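## 3. Connecting the Jotell preamp to your recording desk

Before you start, please read the whole section once. The Jotell is made for loud sources such as guitar cabinets, snare drums and shouted vocals, and it gives a strong signal even at low settings.

1. Switch off the desk and the power amplifier. Turn the OUTPUT knob of the Jotell fully to the left.
2. Connect the microphone to the input at the back. Use a balanced cable.
3. Connect the output to a line input of the desk. Do not use the microphone input of the desk — it will distort in an ugly way, also with the pad pressed.
4. Plug in the power supply marked 18 V. Other supplies from our products, for example the one of the Zistov pedal, have the same plug but a different voltage.
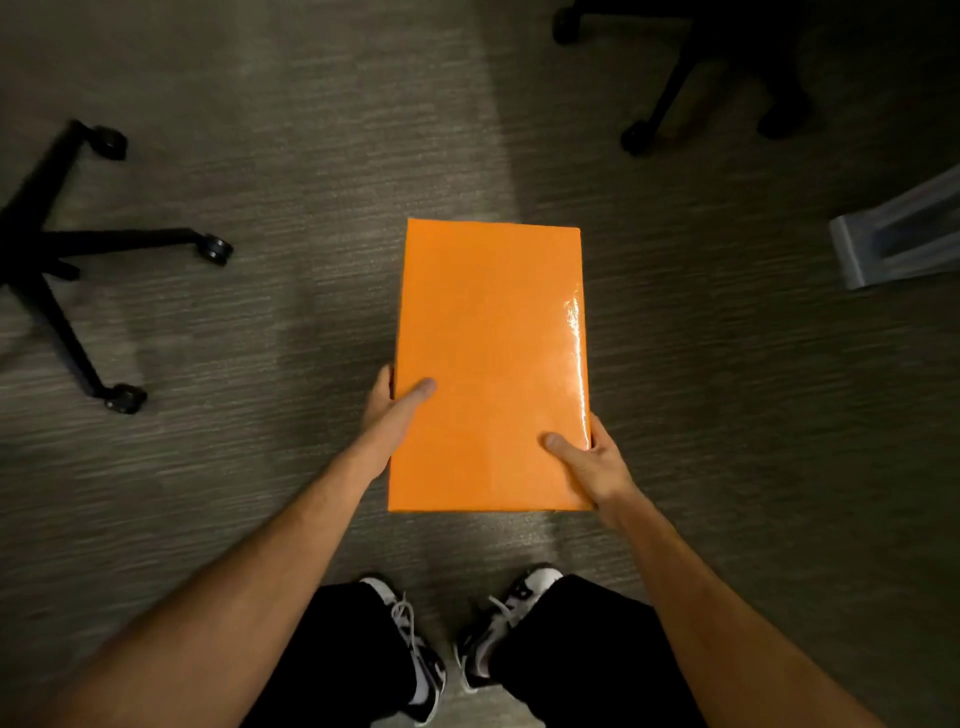

5. Switch on the Jotell first, then the desk, and the power amplifier last.
6. Wait until the green lamp stops blinking. During this time the output is muted.

**Caution:** Never connect or remove the power supply while your monitors are on. The click can damage the tweeters and also your hearing.

### 3.1 Setting the level

Ask the band to play the loudest part of the song, and not the intro. Turn up the GAIN until the red lamp lights on the hardest hits, then go back by 2 steps. After this, raise the OUTPUT knob slowly until the desk shows a healthy level.

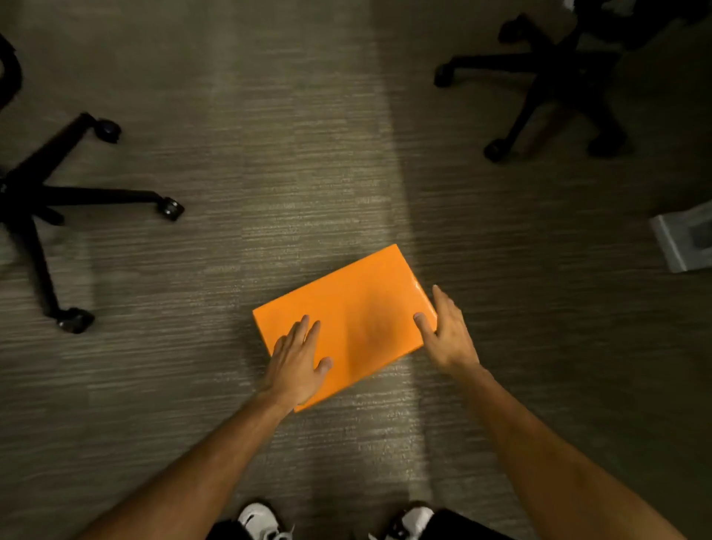

*Stutano Audio — Product Support Department*

If the singer holds the microphone very near to the mouth, press the LOW CUT button. It removes the rumble from the hand and from the stage floor.

**Note:** The TANG switch adds brightness to the upper middle. It is good for bass guitar played with a pick. On cymbals it can become tiring, so we advise to leave it off for overhead microphones.

If you hear a constant hum, remove the desk cable and listen with headphones at the front socket. When the hum is gone there, the fault is in the cable or in the desk. When it stays, see section 7, "Hum and noise".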